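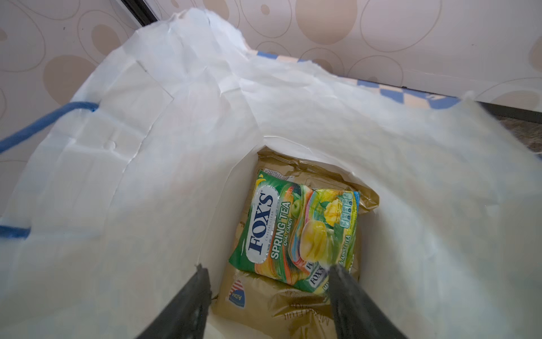

Figure 1. Wrist camera view into the open bag, with a Fox's candy bag on top of a gold pouch between the fingers.

Brirnelwood Packing Trials
Progress report to the Plenham Fund
Report date: Tuesday, March 8, 2022

1. Work covered in this period

The grant pays for a comparison of two finger sets and two camera layouts on a bench task that a small store or food pantry would recognize: putting packaged snacks into a soft shopping bag. Setup work at the Gallevville site is finished and the first full comparison has been run. We recorded 1,332 attempts, of which 502 were done with the longer fingers. The rest used the short fingers that came with the arms.

An attempt starts when an arm leaves its rest position and ends when the fingers open over the bag or the operator stops the run. We score it as placed, dropped outside, or stopped. An attempt is stopped if it passes 90 seconds. Items that land in the bag but knock another item out are scored as dropped. This last rule was added after the first week, and the earlier runs were scored again from the recordings so that all the numbers follow the same rule.

2. Fingers

The longer fingers were better at reaching down into the bag and worse at nearly everything on the table. They flex when they close on a flat packet, and the tips tend to slide over the film before they catch it. The short fingers pick up flat packets well but bring the wrist close to the rim of the bag, and the camera bracket sometimes catches a handle. When that happens the bag moves, and the next placement is aimed at where the opening used to be.

We tried a thin rubber pad on the tips of both sets. It helped with glossy film. It also made release less clean, with light packets hanging on one finger for a moment after opening. We have kept the pads on the short set only. A third set, between the two in length, has been ordered from Pacheco and is expected in May.

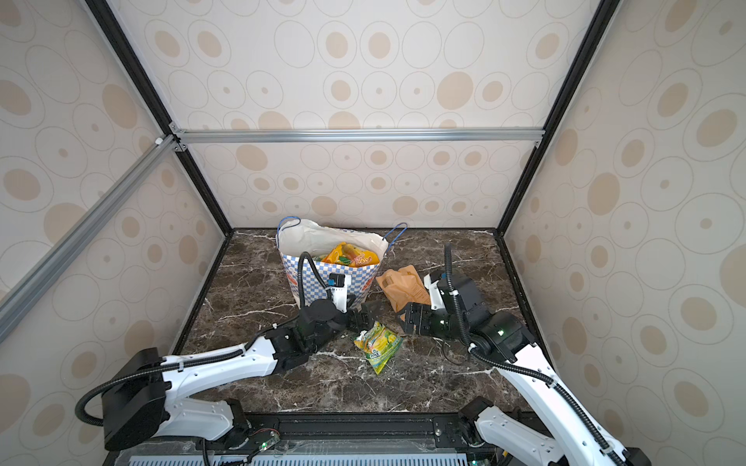
Both arms are run from the same controller, and for this period we let only one of them carry an item at a time. The other can hold the rim or stay clear. Holding the rim improved placement with the short fingers, mainly because the bag stopped folding in on itself. The cost is time. Runs with a held rim were slower, and a larger share of them went past the limit.

The cables took more work than planned. With both arms raised, the loops from the wrist cameras can touch the bag. We rerouted them twice and have settled on a high loop, which has stayed out of trouble except when an arm folds back close to its base. A proper clip is on the list for next period.

3. Cameras

The first layout uses the fixed camera alone. The second adds the wrist cameras. For picking from the table, the two layouts gave similar results. For placing, the wrist cameras made a clear difference, and we do not plan to go back to the fixed camera alone for that part of the task. From the side, the bag hides most of what is already in it, so the controller tends to lower a new item onto an old one and push.

The wrist view has its own problems. Thin white film close to the lens comes out very bright, and the automatic exposure then shifts just as the fingers go below the rim. We fixed the exposure by hand and turned down the overhead light, which solved most of it. Focus is still soft at close range – we have not found a setting that works both at the table and inside the bag.

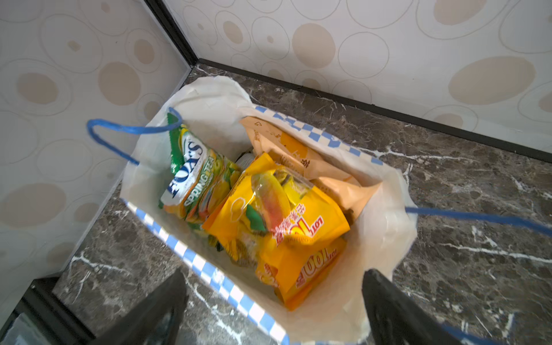 Handles remain the hardest part of the bag for the software. They move when the bag moves, they can lie across the opening, and the planner does not treat them as something to avoid. For now the operator sets them to the outside before each run. We would like to drop this step, as it does not match how the task would be done in a store.

4. Budget and schedule

Spending is within plan. The bench, the enclosure and both arms are paid for. The money set aside for spare fingers will be used up by the Pacheco order. We ask to move what is left in the travel line to camera lenses, and would need a reply before that order is placed.

The comparison of finger sets was due to close with this report. We ask to keep it open until the third set has been tested, with 60 attempts on each item type. The camera comparison can be closed for placing and will continue for picking.

5. Next period

Fit the cable clips and repeat the held-rim runs.
Test a closer-focus lens on one wrist.
Add handle detection to the planner, first with the bag standing still.
Send the scored recordings and the scoring sheet to the fund office.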